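# 灰盒子里的小东西

搬到斯科特洛（Skotlow）以后，我整理杂物的习惯才算慢慢养起来。以前住的地方抽屉多，一张书桌就有一排，厨房里又是一排，什么都能往里塞，塞进去就当它有了归宿。现在这套房子抽屉少得可怜，倒是有一张够大的浅色木桌，于是零零碎碎的东西全改在桌面上过一遍：先倒进灰色的金属盒子里，再一样一样决定去处。一晃也有好一阵子了，朋友们来喝茶的时候总爱往盒子里瞧，问这个是什么、那个还要不要，我便想着干脆开这么一页，把盒子里的东西和我絮絮叨叨的话放在一处，谁想看谁就来看看。

先说说盒子。我喜欢金属的，敞口，长方形，四壁略微有点斜。用过一阵塑料收纳筐，轻是轻，可是东西放进去没有声音，放了什么转头就忘。金属盒子就不一样，一块积木丢进去“当”的一声，隔着房间也听得见（邻居大概也听得见，在此向楼下致歉）。用久了盒底会磨花，一道一道的浅印子，我倒觉得挺好看，灰扑扑的底子衬什么颜色都精神，红的就是红，黄的就是黄，连一把旧梳子躺在里面都显得比平时体面。

奥拜杜尔（Obaidul Howlader）第一次看见我把盒子摆上桌，笑我像是开杂货铺的。他自己家里的零碎是用鞋盒装的，盒盖上拿粗笔写着“线”“纽扣”“不知道”，其中“不知道”那一盒最满。我劝他把“不知道”倒出来看看，他说倒出来就得知道了，那多麻烦。话是这么说，到了十二月他还是抱着那只鞋盒上我家来了，我们俩坐在桌边拣了一个下午，茶添了又添，饼干也吃光了，最后他把鞋盒盖子翻过来，重新写了两个字：“再说”。

我自己的分法也谈不上高明。最早我是按房间分的，浴室归浴室，客厅归客厅，分到后来发现一大半的小东西根本没有固定的房间，孩子们的玩具尤其如此，早上在沙发底下，晚上就到了洗手台边上。后来改成按材料分，塑料的一堆，布的一堆，金属的一堆，看着整齐，找起来却要命，谁会在找梳子的时候先想它是什么做的呢？再后来我索性不预先分了，捡到什么都先进盒子，攒到盒底快铺不下了才动手。这个办法懒，可是我坚持得最久。

颜色倒是一直让我着迷。玩具厂的颜色总是那么几样，偏偏百看不厌：蛋黄一样的黄，橘子皮和西红柿之间的那种红，还有一种浅浅的绿，让人想起小时候的香皂盒。把它们混着放在一起，怎么放都热闹。我妹妹说这是懒人插花，不用换水。 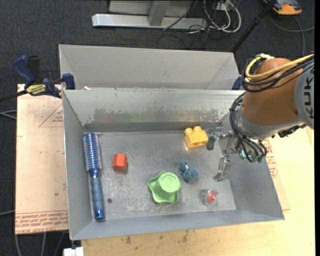

梳子这一类东西，我总是留到最后才收。圆滚筒的那种尤其占地方，竖着放会倒，横着放又滚，跟别的小东西挤在一处还容易把刺毛压歪。我现在的做法是先把缠在刷毛里的头发挑干净，用一把细齿的小梳子从根部往外带，带不出来的再用剪刀尖轻轻剪断，然后拿温水兑一点洗发水泡一泡刷毛的部分，手柄尽量别沾水。泡的时间不用长，一壶茶泡开的工夫就够了。捞出来甩一甩，刷毛朝下搁在毛巾上过一夜，第二天早上差不多就能放回浴室了。赶时间的话我也用过吹风机，开冷风，慢一点，可是心里踏实。

积木最好办，也最不好办。好办在于它结实，随便洗，我都是攒上一网兜，挂在水龙头底下冲；不好办在于它永远少一块。比拉尔（Bilal Qudah）家里有两个男孩，积木比我们多得多，他说他已经学会了不去追究，缺了就缺了，孩子们自有办法，屋顶少一块就说是天窗。我很佩服他的胸怀。我自己做不到，每次扫地扫出一块带凸点的小方砖都要高兴半天，捧在手里走过整条走廊，郑重其事地放回去。有一回我在冬天的靴子里踩到一块，疼得直跳，跳完了还是高兴。

还有一些东西，说不出正经名字，家里人各叫各的。带花边的，像小杯子又像小帽子的，孩子们玩过家家时拿来盛“汤”，也有时候扣在玩偶头上当礼帽。一头大一头小、中间收一道腰的，我母亲管这种形状统统叫“葫芦”，不管它本来要做的是什么。我很喜欢听她这样叫，家里便都跟着叫了，来做客的小朋友听不懂，听上两回也就懂了。透明壳子里面裹着一点颜色的小玩意儿，我们叫“糖”，当然不能吃，名字却改不掉了。

说到小件，还是要多嘴一句：家里有小娃娃的，圆圆的、能整个塞进嘴里的东西，收的时候请单独放，放高处，最好是带盖子的罐子。敞口的盒子摆在桌上整理可以，整理完了就别留在那里过夜。我家最小的那个外甥女刚会扶着桌腿站的时候，我们把所有的“糖”都搬到了柜顶，她踮着脚看了好几天，后来注意力转到了拖鞋上，大家才松了口气。

## 从集市上带回来的

这一带每个月有一次旧货集市，在普伦多特谷（Plendotdale）那边，坐车要32分钟，中间会经过一片很开阔的草坡，天气好的时候我宁可提前一站下来走过去。集市不大，摊子沿着一条缓坡往上摆，越往上东西越杂，价钱也越好商量。我很少带着清单去，带了也没用，走到第三个摊子就忘了。

最常逛的是佩尔蒂埃（Pelletier）的摊位，一对老夫妻守着，卖的多是玩具的零件：没有车身的轮子，没有盒子的拼图，没有杯子的茶碟。别人嫌不成套，我却一蹲就是半天。老太太会把同样颜色的东西拨到一起给我看，“你瞧，这些站在一块儿多和气。”我就是听了这话才开始留意颜色的。她还教过我一个洗旧塑料的办法，用软布蘸一点小苏打糊，顺着纹路擦，凸出来的花纹和圆圈里最容易藏灰，换成旧牙刷，绕着圈子刷。擦完了用清水过一遍，放在窗台内侧阴干，别晒，晒久了颜色会发脆，看着就像老了十岁。

也有买错的时候。有一次我在坡顶上看中一大袋杂色的小方块，抱回家才知道里头掺了好些别家的牌子，尺寸差那么一丁点儿，怎么按都按不紧。我本来想拿去还，外甥女却已经把它们排成了一条长长的路，从厨房门口一直排到我的拖鞋边，路上还安排了一只袜子在散步。那条路在我家地上待了好几天，大家跨来跨去，谁也没舍得收。

## 关于盒子，有人写信来问

上一回更新之后收到几封来信，有几个问题问得差不多，我就在这里一并唠叨唠叨。

盒子是在特罗内尔（Trornel）五金店买的，就在车站后面那条街上，门脸很窄，往里走倒是深。店里的人会问你要装什么，你说装玩具，他就露出很为难的样子，说这是装螺丝的。不碍事，照买就是。挑的时候用手沿着盒口摸一圈，边沿翻得圆润的才好，割手的千万别要，尤其是打算给孩子用的。盒底最好也摸一摸，有毛刺的话，拿细砂纸磨两下再擦干净。

两只盒子前后挨着摆，我用着最顺手。前面一只放正在拣的，后面一只放拣好的，手往前一伸就过去了，人都不用站起来。若是桌子浅，摆成左右也行，只是胳膊肘容易碰到茶杯，这个亏我吃过，一杯普洱全喂了桌子，擦了又擦，木头缝里香了整整一个星期。

有位朋友问盒子底下要不要垫布。看桌子吧。我这张是浅色木头的，起初很爱惜，铺了一块绒布，后来嫌布总跟着盒子跑，收起来了，桌面上添了几道印子也就由它去。要是您的桌子是长辈传下来的，或者刚上过油，那还是垫一垫，厚一点的毛毡最服帖。

还有人问，这么收一回要多久。我真没有掐过表。天气不好、水壶又是满的，能收一下午；要是晚饭还没着落，一刻钟也就打发了。拣东西最费时间的从来都是中间停下来的那些时候，拿起一个小玩意儿，想起它是哪一年谁送的，想着想着就给那个人打了电话，电话一打，又是半个钟头。奥拜杜尔就常常接到我这种电话，他已经习惯了，接起来头一句便问：“又翻到什么了？”

## 往后的打算

柜子最上层还有一箱没动过的，是搬家时直接封起来的，箱子外头什么也没写，晃一晃，里面沙沙地响，像是有珠子，也像是有豆子。我打算等过了十二月，客人少些，再把它搬下来。比拉尔说到时候要带两个孩子来帮忙，我很欢迎，点心已经在盘算了，大约是芝麻饼，要是家里还有红豆，就再蒸一锅豆沙包。孩子们拣东西比大人快得多，眼睛也尖，唯一的坏处是拣着拣着就玩起来了，盒子里的往外跑，外面的往袖子里钻，等人走了，还得把沙发垫子一个个掀开找。

箱子里的东西若有值得一看的，我会接着放到这一页上来。谁家有多出来的黄色小积木，也请给我留着，我拿芝麻饼换。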